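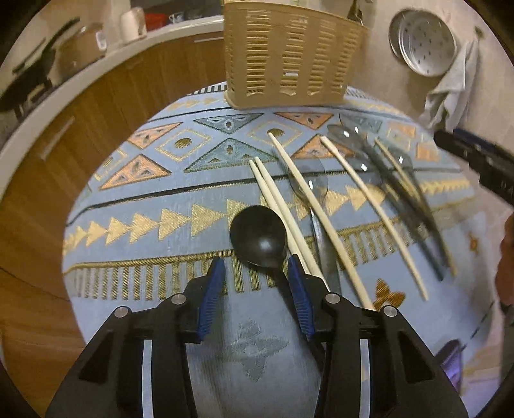

**Figure 3.** Mixed utensils on the cloth: chopsticks, a black ladle-like spoon, metal cutlery.

### 4.2 The table as a sorting surface

I had planned to write this section about drawers. My first round of home visits was all drawers (I have a notebook full of sketches of dividers, and I was very proud of it), but when I went back through the interviews with Dalia Abdel Rahman, we kept running into the same thing: people hardly talked about the drawer at all. They talked about the table. The table is where everything gets dumped out, looked over, argued about and put back, and in a small kitchen it's often the only flat surface big enough for the job.

So this section is about the table, and more exactly about what happens when long, thin things and round-ended things get spread out together on a patterned cloth. Figure 3 gives the general idea. Chopsticks don't stay parallel once you let go of them. They fan out, they end up under one thing and over another, and a spoon that lies across a chopstick has to be lifted before the chopstick can be. I started calling these "crossings" in my notes, and the word stuck, so I'll use it here too.

Taha Mahrous, who read an early draft, asked me whether crossings really matter or whether I just liked the word. Fair question! I think they matter for order. In the interviews people told us they sort by kind: all the spoons, then all the chopsticks, then whatever's left over. In practice they mostly took what was on top. Hazem Amrani gave the clearest account of this in our pilot round:

> "I say I do the spoons first. But if there's a chopstick on the spoon I'm going to pick up the chopstick, aren't I?"

That gap between the stated rule and the followed one shows up in the Larau households and again in the Lamrani ones, and I don't have a tidy explanation for it. My guess is that kind is how people remember the job afterward, and reach is how they do it.

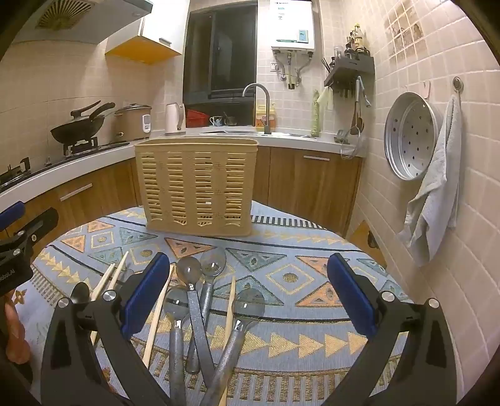
Containers turned out to be the other half of the story. Most of our participants had bought a divided tray at some point, and most of them had stopped using it, usually with a slightly guilty look when I asked. What they liked was something open that they could move to the table and take away again. A plain plastic basket with slots in the side, like the tan one near the far edge of the table in Figure 3, came up over and over, and I'd underrated it badly in the first round (my sketches don't have a single one). It stands up on its own, it has a thick rim, and it has no opinion on what goes where. Zineb Abdel Hamid told me she'd tried a tray with five compartments and found that her serving spoons fit none of them, so they lived on top of it, crosswise, until she gave the whole thing to her sister.

The cloth deserves a few words as well. We coded tablecloths only as "plain" or "patterned," and I now wish we'd done more. Kiros Gebretsadik, who handled the coding with me, noticed that people with banded or striped cloths sometimes used the bands as lanes, with long things along one band and short things along the next. We saw it too rarely to say anything firm. Still, it's a nice example of a surface doing a bit of organizing for free, and I'd love for somebody to look at it properly.

One limit I should own up to. We asked for 100 households and ended up with 86 usable visits, and the ones we lost were mostly the smallest kitchens, where fitting me in along with everyone else was a real problem. Those are exactly the homes where I'd expect the table to matter most, so our results may undersell it. The follow-up visits in March went a little better, partly due to Dalia's idea of keeping them short and letting people start on the sorting before I'd even sat down.

Section 4.3 goes back to drawers, with the table now in mind.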